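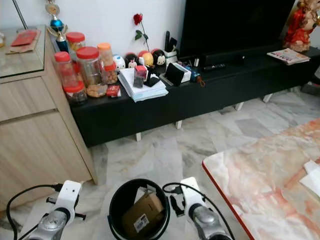

Figure 3.1 A room with a low black TV console and plastic storage jars with red and orange lids.

Chapter 3
Who Owns the Town's Buildings?

Most towns own more property than their residents realize. Besides the town hall and the schools, there may be an old firehouse, a strip of land beside a road, or a house left to the town in a will. This chapter looks at how a local government decides to keep, lease or sell such property, and who has a say in it.

Take the town of Zandon. It held 41 parcels when its council drew up a full list in December. One of them, the former Losance School, had stood unused since the district built a larger one. Repairs were put off from year to year, and the town went on paying for insurance and heat.

The council had several choices. It could lease the school to a tenant for a fixed term. It could sell to the highest bidder, or accept a lower price from a buyer who promised a public use. It could also keep the building – at a cost – in case enrollment grew again. Each choice needed a different vote. Under the Zandon charter, a lease of up to 3 years could be approved by the council alone, but a sale had to go to a public hearing. A petition with 300 signatures could then force a townwide ballot.

The neighboring town of Zikska has no such rule. Its council may sell any parcel after posting a notice for residents who live within 500 feet.

Section 3.1 explains how towns come to own land. Section 3.2 covers appraisals and bids. Section 3.3 returns to the Losance School and follows the sale through its hearing and ballot.

Key terms: parcel, appraisal, charter, deed restriction, surplus property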